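3.2 Workspace and objects

All teams in the project unit used the same bench layout, which was set up by the teaching staff at the start of the semester and left in place until assessment in May. The layout is a kitchen play set spread over a white table, with one arm mounted at the near side. We chose toy kitchenware for practical reasons. The pieces are cheap to replace, they are light enough for the arm's payload limit, and students already have names for them, which matters when the task is given as a written instruction such as "put the strawberry in the bowl".

Objects were divided into movable items and fixtures. Movable items are the food pieces and the sauce bottle. Fixtures are the plate, the bowl, the colander and the toaster oven, which serve as places to pick from or place into. A fixture could be shifted between sessions but not during a trial. Teams were told to vary the starting position of the movable items and were given no template for doing so. Kylie Stubbs, who coordinated the laboratory sessions, kept the object list and replaced damaged pieces with the same item where one could be found.

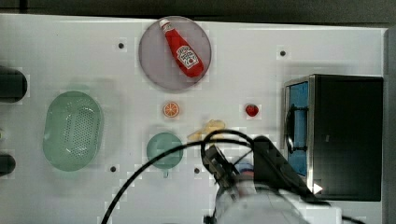 Figure 4. Bench layout with the ketchup bottle resting on the plate and the gripper in the lower part of the view.

The bottle was the hardest of the movable items for most teams. It tapers towards the cap, so the width presented to the fingers depends on where along its length the grasp is made. When it lies diagonally over the plate, as in Figure 4, the gripper also has to rotate before it descends, and several first-round policies skipped the rotation. The orange slice and the strawberry are small and can be grasped from most directions, but errors of a few millimetres are enough to miss them.

Two features of the layout caused trouble that we had not planned for. The first was the cable, which hangs in a loose arc over the table and can cover part of an object in the overhead view. Two teams masked it out in preprocessing, with no clear benefit. The third left it in and collected more demonstrations with the cable in different positions, and this team's policy was less affected by it at test time. The second was the toaster oven. It stands much higher than anything else on the table, and students who planned straight-line moves at a fixed height had to add a waypoint to clear it.

3.3 Data collection by student teams

Demonstrations were recorded by teleoperation using the Brollus controller, with logging handled by the Asutix software already installed on the laboratory computers. Each team had a target of 500 demonstrations before the mid-semester review and a further 500 after it, giving 1,000 per team and 3,000 across the three teams. All three met the target. A demonstration was kept if the object ended in the named fixture and the operator did not touch anything on the table by hand during the recording. Failed attempts were stored separately and were available to any team that wanted them.

Operators rotated every 10 demonstrations. This was introduced in the second week after Tahsin Weerasinghe, then a tutor in the unit, noticed that long turns by a single student produced nearly identical trajectories. Rotation slowed collection at first. It also meant that every student in a team had driven the arm, including those whose main interest was in the training code, and their written reports were more specific about failure cases than those from the previous offering of the unit.

Each recording was labelled by the student who made it and checked by a second member of the same team. Disagreements were mostly about whether an item resting on the rim of the plate or bowl counted as placed. We settled on a rule that the item must stay where it is after the gripper has withdrawn to its home position, and earlier recordings were relabelled to match.

3.4 Assessment task

For the final assessment each team ran its policy on a set of instructions it had not seen in advance.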